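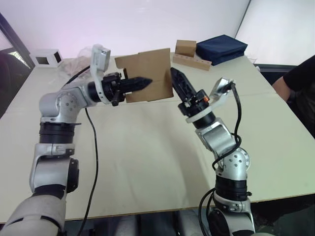 Both grippers on the blank, fold routine, evaluation bench.

Ticket: Driton two-arm kit, carton folding package
Customer: Bruditz
Opened: 23/05/2021
Opened by: Elsa Laaksonen
Assigned to: Ashwin Rajan
Priority: medium
Status: closed, with one item carried over

Reported problem

We have the Driton kit on trial with the folding package and need to decide by June if we are buying it. The package stops partway through the fold with the message "hold lost, right". When we go over and look, the cardboard is still in both grippers. Pressing resume clears the message and the arms carry on, but the carton comes out crooked. In our last long run we fed 200 blanks and 8 of them stopped this way. The left side has never given the message.

We are using the small brown blanks from Roltier. Software is as delivered. Nothing has been changed in the settings except table height, which was set during installation by Satish Subramaniam.

Elsa Laaksonen

Reply from Ashwin Rajan, Driton support

Thanks, the log came through. Three things to try, in this order please:

Run the hand camera check on both arms and send me the two result files.
Open Grip, then Hold Limits, and tell me the value shown for the right side. It should be 770.
Run ten blanks with the speed at half and note any stops.

Please don't recalibrate the arms yet. If the numbers move before I have seen them I can't compare.

Reply from Elsa Laaksonen

Camera check passed on both arms, files attached. Right hold limit is 770, left is the same. At half speed there were no stops. I tried another ten at full speed straight after and got one.

Ilango Salian on our side thinks it is the cable on the right arm. He moved it by hand while the arm was parked and the status light stayed green, so I don't know if that tells you anything.

Reply from Ashwin Rajan

It does help a bit. A bad cable would normally show up as a camera fault and the check would fail. I would still like to see how it is routed. Can you send a view of the bench with the arms on a blank?

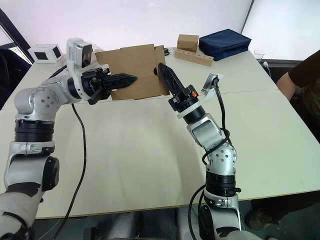

The hold check is the part of the package I suspect. It compares what the hand camera sees with where the finger should be, and if the two disagree for long enough it reports a lost hold. In your view from the bench, the right finger is touching the sheet next to a small round hole close to the right edge. Our stock blanks have no hole there. If the camera picks up the hole as the edge of the board, the software will place the edge further in than it is and decide the finger has slipped. The left finger is down at the lower corner with no hole beside it, and you have had no stops on the left. The coils in the cable along the right arm look loose but I don't see a reason to change them today.

Can you confirm that all of the blanks have the hole?

Reply from Elsa Laaksonen

I asked Ravindran Sundaram, who buys the board. Yes, all of them. Roltier punches it for a hanging tab that we stopped using. They can leave it out but not on stock we already have, so we need this to work with the hole.

Reply from Ashwin Rajan

Understood. There is a setting for it, although it isn't in the printed guide. Go to Board, Features, Ignore Openings and turn it on for the right hand. Then move the right contact point 2 cm away from the hole. Save it as a new recipe – don't overwrite the delivered one.

Reply from Elsa Laaksonen

Done, saved under the name Chowdary because that is the customer the cartons go to. Full speed, same blanks. No "hold lost" in the first batch. I'm going to let it run longer before I say it is fixed.
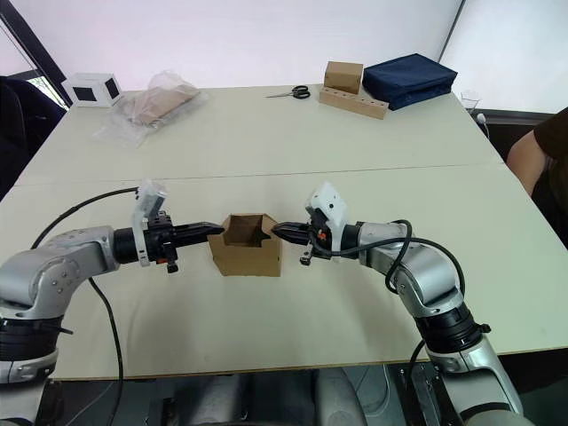

Bruditz service file, page 8

Long run finished. 200 blanks at full speed with the Chowdary recipe, no stops on either side. Squareness is also better, probably since nothing is being resumed halfway. The approach to the open carton looks even to me now, with a gripper at each side of the box.

Two remarks for the trial report. The setting that solved this should be in the printed guide. Also, the message says "hold lost" when the hold was fine – wording such as "edge not matched" would have saved us a lot of looking at cables.

Elsa Laaksonen

Closing note, Ashwin Rajan

Cause: punched hole in the blank read as board edge by the right hand camera.
Fix: Ignore Openings on for the right hand, right contact point moved.
Parts replaced: none.
Carried over: message wording and guide page, passed to the software group. Elsa to be copied on the answer.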